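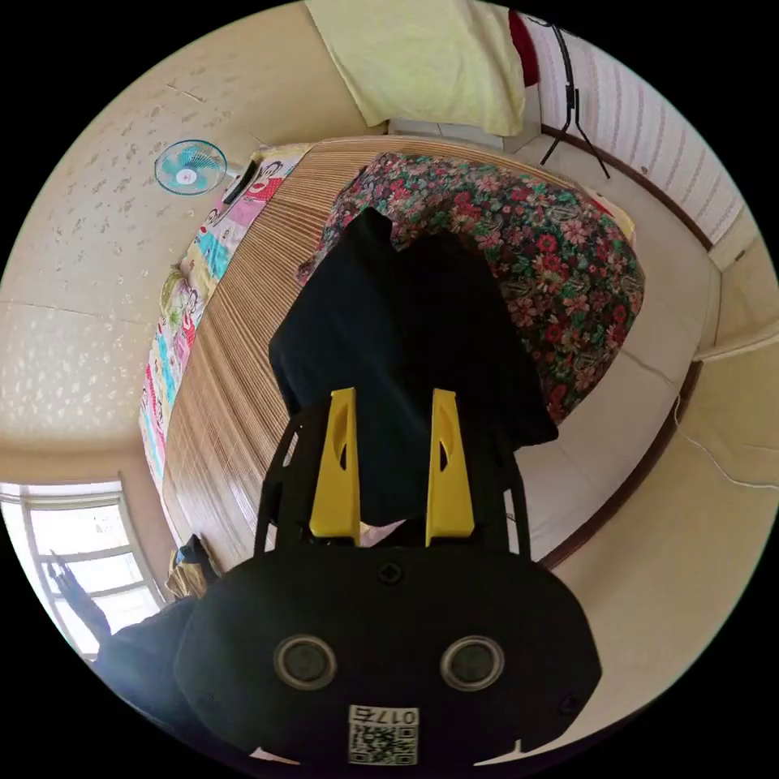
Melina Katsaros
May 7, 2026

A few people asked how I keep a small apartment bearable in the hot months without running the AC all night. Long thread. Most of it is dull and all of it is cheap.

Background first. Top floor, flat roof, bedroom window facing west. The building went up before anyone in Keluncombe thought about insulation. By late afternoon the ceiling has been soaking up sun all day and it lets that heat go right when I want to sleep.

The apartment is 816 square feet. The AC is one wall unit in the living room and it does nothing for the bedroom, which is down a hall and around a corner. I ran it all night my first summer here. The bill was over 100 dollars more than the month before and I still slept badly.

So I quit trying to cool the air in the bedroom and started on keeping heat out of it. Curtains closed on the west side by noon. I used to leave them open for the light and close them when the sun hit the glass. Too late by then.

The curtains matter less than the gap around them. Mine were hung on a rod that stuck out four inches from the wall, and hot air rolled over the top all afternoon. I moved the rod up close to the ceiling and used a wraparound one that curves back to the wall at each end. Better.

I bought the rod at Vlachopoulos, the hardware store on the hill. They cut it to length while I waited. Bring your own measurement and measure twice - they will not take back a cut rod. Ask me how I know.

Bedding. I sleep on a bamboo mat in summer. My neighbor Yutong Shen grew up with them and talked me into it. You lay it straight over the sheet or the mattress pad and lie on it, no sheet on top of the mat. It feels strange for two nights. After that a regular cotton sheet feels like a sweater.

There are different kinds. The woven ones with flat strips are smooth and bend a bit. The kind made of little tiles strung together feels cooler, but it will pull your hair and pinch your arms. I had a tile one and gave it away.

Care for a woven mat: wipe it with a damp cloth, well wrung out, then dry it standing up in the shade. Not in direct sun, the strips go brittle and crack. Wipe along the strips, never across them. Do this once a week if you sweat like I do.

Storing it. Roll it, don't fold it. Make sure it has had a full day to dry before you roll it. I rolled mine up damp one year, and when I opened the closet in December it smelled like a basement. Vinegar and water took most of that out. The rest took weeks by an open door.

Pillows are the other half of it. Foam holds heat. I switched to a buckwheat hull pillow, which is loud and heavy and takes getting used to, but air goes through it. If you can't stand the noise, a thin cotton pillow that you flip over is fine.

Clothes. Loose, thin, and dry. I change my shirt right before bed even if the one I have on is clean. One that has been on my back all evening is already a little damp and it sticks to the mat.

Fans. I have 2 and they do different jobs. One sits in the bedroom window blowing out, and it runs from whenever the outside air drops below the inside air. The other is in the hall and pushes air from the kitchen side, where the window faces north and the air is cooler.

People set the window fan to blow in. Try it blowing out. The hot air sits up near the ceiling of the room and you want it gone. Crack a window at the far end of the apartment so there is something to replace it, and close the bathroom and closet doors so the air takes the long way through.

The window one is a Brodetar box fan. Not quiet. I run it on low and it sounds like a car idling two houses down. I stopped hearing it after a week. The grille pops off with a screwdriver, and you should clean the blades every month. Unplug it first.

Get a thermometer that reads inside and outside. I was opening the windows at sunset because it felt like the right time, and a lot of nights it was still hotter out than in. Mine came from Fasteo and the outdoor sensor hangs on the north side. Don't put it on a sunny wall, the reading will be nonsense.

Cooking. Nothing in the oven after breakfast from June on. I make rice in the morning and eat it cold or barely warm at night. Beans, cucumbers, canned fish, eggs boiled the day before. My family complains when they visit and then they eat it.

Things I tried and dropped: a bowl of ice in front of the fan (fine for ten minutes, then you have a bowl of water), the wet sheet trick (clammy, and the air here is humid enough already), and a gel pad for under the pillow, which was warm by midnight.

Results, in case you want a number. On a bad night the bedroom used to be 86 at bedtime. Now it is usually 81 or 82. That doesn't sound like much. With a fan on you and the mat under you it is the difference between sleeping and lying there.

Somebody asked about the renters' version of roof work. I don't have one. I wrote to the landlord about white roof coating and got a polite reply. I'll write again this year.

Also asked: does the mat leave marks? Yes, on your arms and the side of your face. They fade by the time the coffee is ready. I'll answer the fan placement questions tonight once I'm home.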